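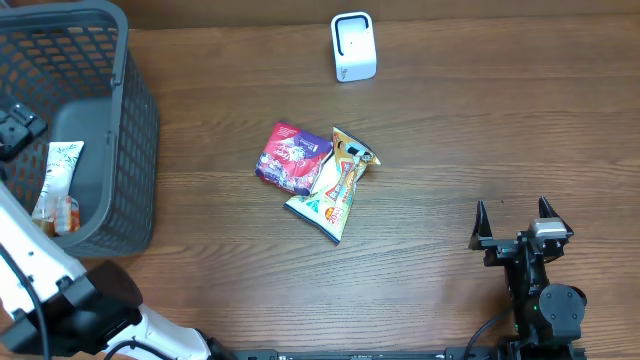

Arnar Damgaard wanted to know if we would pack just 2 bags of snacks and a squeeze tube for one person. We do.

By Esben Vídalín
Jan 8, 2023

Filed under: About Curkwood

Curkwood packs small orders of snacks and toiletries for offices and dorms in Flundinham. We started with 12 customers and now have almost 2000. Orders are sorted into baskets on a table, checked against the slip and boxed. There is no minimum.

Recent
Holiday hours
March delivery days
New pickup shelf at Bisgaard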